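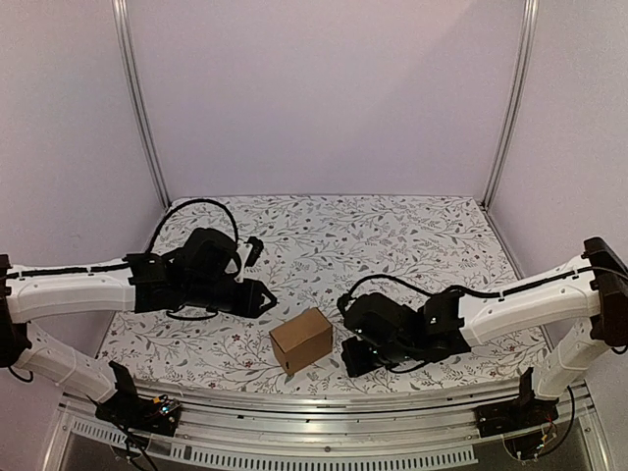
Vandine puts two-arm packing benches on its shopping list

8 July 2023

I've been hearing about the Vandine equipment budget since June, mostly from people who wanted me to know it was going badly, so it's a pleasure to report that it has gone through! The mail-order shop on the Ivwood side of town will buy 2 two-arm benches for its small-parcel room, with delivery planned before the holiday rush.

Nives Testa runs operations there and has been pushing for this for ages. She walked me through the spreadsheet over a very long coffee (hers went cold, mine didn't). What she's after is help with the small cartons, the ones that get picked up, turned, set down and picked up again all day long. Her crew handles them fine, but she can't hire enough people for the late shift and she's tired of asking the same folks to stay.

The arms themselves turned out to be the easy part of the budget. According to Testa, 65 percent of the money goes to the arms, the frames and the rails they bolt to. Another 10 percent is for spare servos, cables and gripper fingers, and I gather there was quite a tussle over that line. Kipchumba Kinyua, the maintenance lead, wanted it bigger. "Fingers wear out, cables get tugged," he told me. "I'd like a drawer full of them on day one." He got his drawer, though a smaller one than he'd asked for.

The rest covers wiring, floor work and training. I asked if that was enough for training and got a look, so I'll be asking again in the fall.

Two suppliers made the final round, Nokus and Neves. Neves came in cheaper, but Nokus offered a 30-day return window and a trainer on site for the first week, and that's what swung it for Testa. The order hasn't been signed yet. Aurelia Stoica in purchasing is still going back and forth over who pays freight if a bench goes back, and she doesn't sound like someone who plans to lose.

As for jobs, I did ask, and Testa says no packers will be cut. Sioned Pritchard has worked the late shift for years and is one of the people picked to learn the new setup. She's keen on it, with one reservation: she wants the benches by the window and the plan has them against the back wall, next to the only outlets that can take the load. They were still arguing about it when I left.

Installation should take two weeks, and the packing room will stay open on one side while it happens. I'll stop by once the crates show up.

Contact the newsdesk | © 2023 Ivwood business notes | Back to top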